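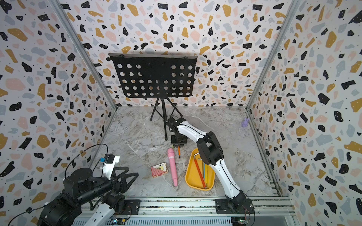

Clip-on tuner reads flat on low strings

kdehaan
Cello, low C. The clip-on shows 3 cents flat, the mic tuner on my phone shows it dead on. Reference is A440 on both. Which one do I trust?

Jadent
The mic. A clip-on picks up vibration through the pegbox, and the fundamental of a low C is weak there.

postma_b
Disagree. Weak fundamental or not, the pitch is computed from the overtones. More likely you bow harder with the phone out. Heavy bowing moves the pitch of a thick string.

Jadent
By 3 cents? On a tungsten C, maybe. On plain steel I doubt it.

kdehaan
Tungsten, fitted in May. Same bow pressure both times, as far as I can tell.

Tineke De Bruijn
Check the calibration again. Mine went to 439 after a battery change — the display only shows it for a second at startup.

postma_b
439 would read sharp, and by 4 cents. Wrong direction.

kdehaan
Calibration is 440. Will try plucking it, both tuners running.

Jadent
Pluck softly and wait a second before reading. The attack is always sharp.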